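## 4. Setting up your label bins

Okay, your Bivosero label printer is out of the box, charged, and has a roll in it (if it isn't, go back to section 3 – I'll wait). Now for the part I like best, where you sort your stuff into lettered bins and stop digging through the junk drawer every Wednesday night.

I've set up a lot of these by now, first at my own place in Siltport and then for pretty much every relative who made the mistake of complimenting mine. What follows is the way I do it. The fold-out sheet that ships with the printer has a different order, and it works too, but you end up printing half your labels twice.

### 4.1 Pick your letters

1. Dump everything you want to sort onto a table or a clean bit of floor.
2. Push it into piles that make sense to you. Mine are usually tape, electrical and mending, but go with whatever you've got!
3. Give each pile one capital letter. If two piles want the same letter, rename one of them. "Batteries" and "Brushes" fought it out at my house and brushes became P, for paint.
4. Write the letters down on paper before you print anything.

**Note:** Stay away from I and O. Once they're on a label they look like a one and a zero, and Darius Sandu, who checked this guide for me, spent a whole afternoon hunting for bin zero.

### 4.2 Print the labels

1. Hold the power button until the light goes steady.
2. Press **Size** until you see 2 on the screen. Size 1 is too small to read from across a room.
3. Type your letter and press **Print**. Let the strip come all the way out before you touch it.
4. Pull the cutter lever down in one go. If you stop halfway you get a little ragged tail, and it'll catch on your sleeve forever.
5. Repeat for the rest of your letters.

One roll makes 87 single-letter labels at this size, so you've got plenty to practice with.

**Caution:** The print head gets hot on long runs. Give it 20 minutes with the lid open before you change the roll.

### 4.3 Stick them on

1. Wipe the front of each bin with a dry cloth. Skip the spray cleaner, it leaves a film and the corners will lift by April.
2. Peel the backing from one end only, line up that end, then smooth the rest down with your thumb.
3. Press hard for a slow count of 20.

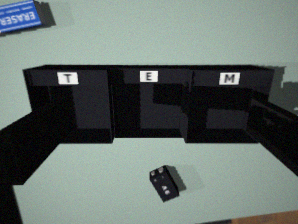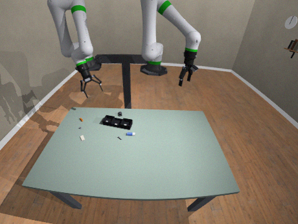 *Three-bin organizer lettered T, E and M (first picture).*

If a label goes on crooked, you can lift it and try again in the first few minutes. After that the glue has made up its mind – warm it with a hair dryer on low and peel from a corner. A tiny tilt doesn't bother me, but I know it drives some people up the wall.

### 4.4 Save your set

The printer can remember a set of letters so you don't have to type them again.

1. Press **Menu**, then **Store**.
2. Enter any slot number you like. Mine's in 1095, the old house number from when we lived in Clunow, and I've never once forgotten it.
3. Press **OK** and wait for the beep.

**Note:** Buzatu rolls fit this printer, but they're a bit thicker, so turn the dial on the side up one click before you print. Turn it back down when you go back to the regular rolls, or the letters come out with fuzzy edges.

Section 5 covers the two-line labels and how to clear a jam.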